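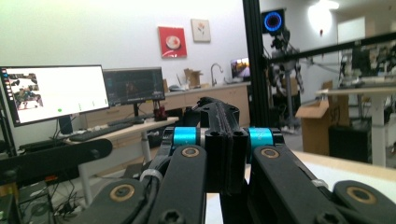
Mine closed all right on Tuesday evening and then simply would not let go, one reader wrote to us after the last edition. I pulled the trigger a few more times, and then I pulled it harder, and I'm fairly sure that second part was my mistake. Could the manual please say what to do before a person gets to the pulling-harder stage?

Print this page | E-mail this page

October
By the Wovach Service Desk

Section 17. When the Fingers Stick

We were glad to get that letter, and a little embarrassed by it. The earlier edition of the Wadier hand-held gripper guide gave jammed fingers one sentence, near the back, under storage. Several other owners have told us much the same story since then, so the subject now has a section to itself, and we hope you'll read it on a quiet afternoon, before you need it.

A stuck Wadier nearly always comes down to something small: a linkage arm that has been tightened against its bushing, a cable that has crept in where the arms fold, or a crumb of something in the jaw tips. All of these can be put right at an ordinary desk with the hex key that came in the box. What takes longer to put right is a linkage that has been forced, and that is why we begin with the cautions.

CAUTION: Do not squeeze the trigger harder to free the fingers. The arms multiply what your hand puts in, and a jam that gives way all at once can close on whatever is between the tips.

CAUTION: Keep your own fingers out from between the jaw tips and out of the space between the linkage arms until the cable is unplugged. People remember about the tips and forget about the arms, which can pinch just as badly.

CAUTION: If you are recording or driving a robot from the gripper, stop that first. A stuck hand tool still sends its position, and an arm that is following it may move when you shake, tap or turn the tool over.

17.1 Stopping safely

1. Let go of the trigger and hold the gripper still, away from your face and away from anyone standing nearby.

2. Stop the session in the Dasia window. If an arm is following the gripper, wait until it has come to rest and then press its stop button as well — the button on the arm itself, please, and not only the one on the screen.

3. Unplug the gripper cable at the computer end. Hold the plug when you do it, and never the cable.

4. Lay the gripper on a flat, clear surface with the jaw tips pointing away from you.

Note: Leave any object that is caught in the jaws where it is for now. Tugging on it sideways bends the tips, and a bent tip is a replacement part.

17.2 Finding the cause

You will want good light and a bit of patience for this part. Look from behind the jaws, so that the finger block is in the middle with a turquoise spacer to either side of it.

5. Look at the cables first. They should be tied along the linkage arm with no loop standing up between the arms. If a loop has worked free, ease it back with a fingertip and see whether the arms loosen on their own. Very often they do, and you may go straight to 17.4.

6. Look at each brass-colored bushing. It should sit level in the end of its arm. A bushing that stands up on one side has been pushed out of its seat, usually by a fall from a table, and you should stop here and turn to 17.5.

7. Try to turn each turquoise spacer between finger and thumb. It ought to turn with a light drag, something like a stiff jar lid that has already been opened once. A spacer that won't turn at all means its screw is too tight. One that rattles means the screw is too loose, and a loose one can cock the finger block and jam it quite as thoroughly.

8. Look down between the jaw tips for grit, tape glue, foam or thread. A soft, dry brush is the right tool for getting it out. Please don't blow into the mechanism with canned air, much as we all like to; it drives the dirt back toward the bushings.

17.3 Freeing the fingers

9. Seat the hex key fully in the socket screw of the tight spacer. Turn it counterclockwise by a very small amount, less than you think you need, and try the spacer again.

10. Repeat until the spacer turns with the light drag described in step 7. Then do the spacer on the other side to match it. The two should feel the same.

11. Open the fingers by hand, holding the finger block and not the tips. They should travel smoothly all the way. If there was an object in the jaws, it can come out now.

12. Replace any cable tie that you had to cut or that has slipped. Leave 6 mm of slack where the cable bends, pull the tie snug, and trim the tail so that it doesn't point in toward the arms.

Note: No oil, please. We know it is tempting, and we know the can is probably in the same drawer as the hex key. Oil feels wonderful for a day or so and then collects dust, and we see a good many grippers come back with a gray paste in the joints.

17.4 Checking before you go back to work

13. With the cable still unplugged, open and close the fingers 200 times. Yes, all of them. It goes faster than it sounds, and a screw that is going to back out again will generally do it during this step, on your desk, where it can't hurt anything.

14. Check both spacers again, as in step 7.

15. Plug the cable back in and open Dasia. Close the fingers slowly and watch the position bar. It should move evenly with your hand. If it jumps or stays put while the fingers are moving, run the zeroing routine before you connect an arm.

16. For the first session after a jam, set the following arm to its slowest speed and keep everybody outside its reach.

Recordings made shortly before the jam deserve a second look too. The fingers often begin to drag well before they stop, and those takes may show them closing late. We would throw out the doubtful ones.

17.5 When to send it back

Please stop using the gripper and send it to the Masilela workshop if a bushing has come out of its seat, if an arm is bent or cracked, if a screw head has rounded off, or if the fingers jam again within 200 cycles of being freed. Pack it with the jaws open and a piece of soft foam between the tips, and put in a note telling us what it was holding when it stuck. Even a scribbled line helps a great deal — we read every one of them.

Routine adjustment of the jaw tips is covered in Section 18.

Contact the Wovach Service Desk | Copyright Wovach. All rights reserved. | Back to top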